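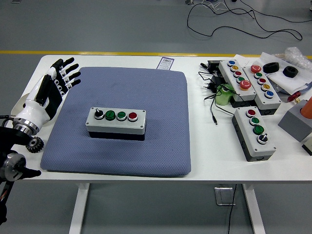

Skusent is hiring a bench assembler for push-button control boxes at our Pisevstead shop. The job is fitting switches and buttons into enclosures, wiring them, and checking each one before it goes to packing. Most orders are for small stations like the gray-and-white one on the mat, with a black rotary selector and three push buttons in a row. You will also build five-button boxes with a large red mushroom-head button at one end — these take longer to wire.

What you will do

Read a wiring sheet and pick parts from the bins
Mount buttons and selectors, tighten the panel screws, and label the terminals
Test every contact with a meter and write the result on the job card
Keep your bench clear at the end of the shift

What we ask for

You can tell red, green, yellow and blue wires apart without help. Some experience with hand tools is needed. Soldering is useful but we can teach it. You should be comfortable sitting or standing at a table for most of the day.

Hours and pay

Day shift, starting at 7, with paid training for the first 20 days. Overtime is offered in January, when the Wolde orders come in — it is never required.

To apply, send a resume or a short letter to Skusent, 119 Vastance Road, Pisevstead, by 1 October 2023. Please say when you could start.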